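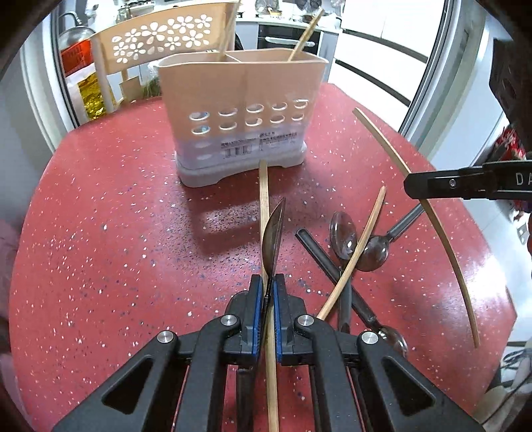
Thread on patio furniture, mostly for people about to buy a set in the end-of-season sales. I refinished and resold outdoor chairs for 10 years and I get the same questions every August. Tables get most of the attention in the store, and a red speckled tabletop with bamboo sticks and dark plastic spoons lying on it will look fine in any yard. The chairs are where the money goes, so start there.

Sit in the chair for a full song, whatever is playing. Two minutes on a showroom cushion tells you very little. If the front rail presses into the back of your legs, a thicker cushion will make it worse.

Turn the chair over. On woven resin, look at where the strands end. They should be tucked and welded or stapled under the seat. Loose tails will work their way out by the second summer.

Frames: aluminum if you're near salt water. Powder-coated steel is OK inland, but ask for touch-up paint when you order. Stukolix puts a small bottle in the box. Cenbridge sells it separately and it's often out of stock.

I paid $2,356 for a Cenbridge dining set in March. Delivery took longer than quoted. One chair rocked, and they sent new feet for it, no argument.

Measure the folded or stacked size if you store things for winter. My four chairs went home in the back of a Honda, but they don't fit under my basement stairs.

Covers: get one with vents. The Zova cover I had trapped water and left spots on the arms.

Tatsuya Maruyama asked about teak. Leave it gray or oil it, but pick one. Half-oiled teak looks blotchy for a whole season. I'll post cushion fabrics separately.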